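Recording the toaster task: steps for new club members

Drumness Robotics Club, last updated 2019-04-19

These are the steps we use to record the toaster task for the Nulia project. Read them through once before you book the table. A full set is 80 recordings, and most people need several club nights to get there.

1. Set up the table. Put the toaster near the middle, turned a little so the robot's left hand has a clear path to the lever. The blue tray goes to the right. Leave the toaster unplugged until your partner is ready at the stop button.

2. Home both arms. Run the homing script from the club laptop and wait for both green lines. If the left arm reports a joint error, run it again. Two errors in a row means you write it in the log and stop for the night.

3. Load the bread. Use one slice, in the front slot, lying lengthwise. Slices that have already been toasted are fine for practice and keep their shape better than fresh ones.

4. Record the lever press. The left hand uses one extended fingertip and keeps the lower fingers curled out of the way. Bring the fingertip in slowly until it touches the lever, then push down. Don't speed up at the end -- the hand will slip off and you'll have to start over. 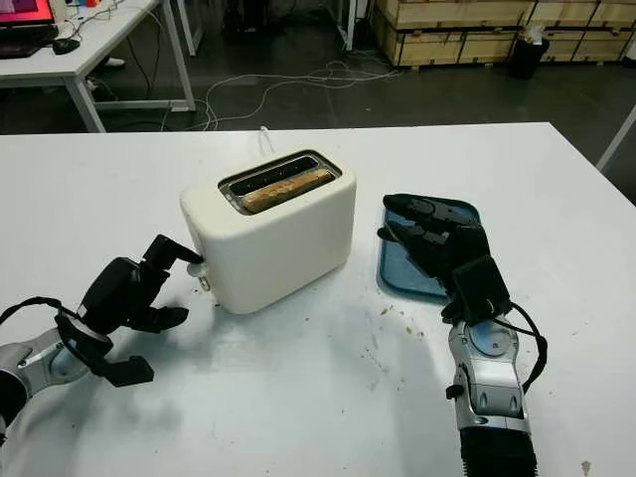
While the left hand is working, park the right hand over the tray with the fingers out flat. We used to leave it hanging at the side, but then the two halves of the task never lined up when we played them back.

5. Save and label. Name the file with your initials and the run number. The last one from the December group was 344, so start after that. Mark it "good" or "redo" right away.

6. Reset. Lift the lever, take the toast out by hand and put the tray back on its marks. Crumbs are okay during a session, but wipe the table down before you leave.

Common problems

Fingertip misses the lever: the toaster has moved. Slide it back and home the arms again.

Playback is jerky: check that the speed is set to 70. The Rana demo uses 44, and whoever ran it last may not have changed it back.

Bring your finished files to the Punport meet on the club drive.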